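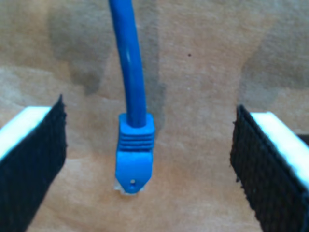

Sinthorpe, 13/07/2018

Patch leads, boots and the small rack

The latch tab is the weak point of every RJ45 plug. It is a thin strip of clear plastic that has to bend each time the plug goes in or out, and it catches on everything when a lead is pulled backward through a bundle. Once it snaps, the plug still makes contact but no longer locks, and the link drops whenever the rack is touched.

For that reason I only buy leads with a molded boot that extends over the latch. The ribbed part behind it spreads the bend at the point where the jacket enters. The cover stops the tab from snagging. The cost is thickness. On a dense switch, booted plugs in neighboring ports press against each other, and the cover can be stiff enough that you have to press hard to release the tab. Xinyi Lu uses unbooted slim leads in her rack at Alvarado for this reason and accepts the breakage. With 24 ports and not all of them populated, I don't need to.

Color next. I had been using gray for everything, which made tracing slow. The current scheme is blue for data and black for anything going to a management port or a console. There is no third color. Lino Caputo runs six colors and keeps a legend taped to the door. I have seen him stand there and read it.

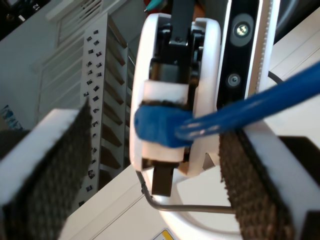 Length matters more than color. A lead that is too short pulls sideways on the plug and loads the contacts unevenly. A lead that is too long ends up coiled behind the rails, where it blocks air and gets caught on cage nuts. I measured every run with string, port to port, following the route the cable would take, then added a hand's width at each end. The total for the rebuild came to 18 leads in three lengths. I had 13 usable ones in the drawer and ordered the rest.

Before any lead goes back in, it gets the following:

Continuity test on all eight conductors.
Tab flexed twice and checked for white stress marks.
Contacts wiped if dull, discarded if pitted.
Number sleeve at both ends, same number.

Two of the drawer leads failed the first test. Both had been crimped by me in 2014. I no longer crimp patch leads, only the long runs. 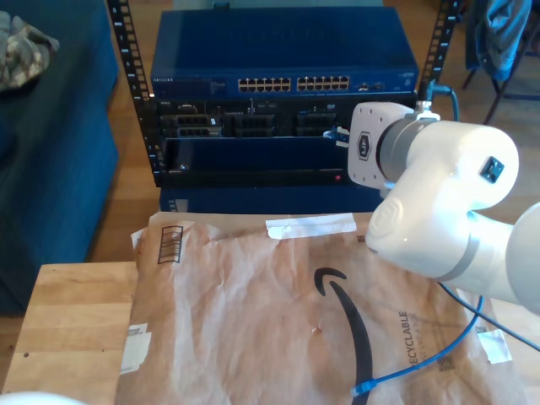

Rack layout was the next decision. The old arrangement had the switch at the bottom, where I had to kneel to read a port number. It is now at the top of the rack, with the modular chassis directly under it and the dark blue panel unit below that. Leads between the switch and the chassis are therefore short and can be dressed down the side rail. The frame is open, so there is no door to clear and a plug can be brought in from the side. The rails have small printed numbers next to the square holes, and I recommend writing those numbers down before removing a unit. I did not, in May, and put the chassis back one hole too low on the left. It went in crooked and I spent an evening blaming the ears.

On seating: the plug has to enter square to the port. If it is tilted, the front edge of the plug rides on the lip of the jack and it feels as if it has bottomed out when it has not. Push on the body of the plug, not on the boot, which flexes and gives a false impression of travel. Wait for the click. Then pull back lightly on the jacket. A latched plug moves a very small amount and stops. 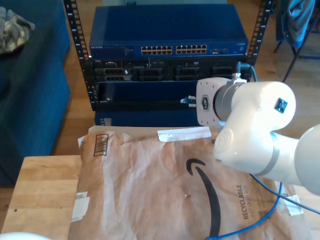
After the physical work I checked the counters on the switch. Before the rebuild, one port had logged 1,137 CRC errors in a week, and I had assumed a bad interface at the far end. It was the lead. With a tested replacement in the same port the count stayed at zero over the same period. I should have swapped the cheapest part first.

Still to do: the uplink ports have no dust covers, and the black leads need a proper strap instead of the twist ties they arrived with. Fabrice Brunet has offered me a reel of hook-and-loop tape, 196 feet of it, which is more than this rack will ever take. I will cut what I need and send the remainder back.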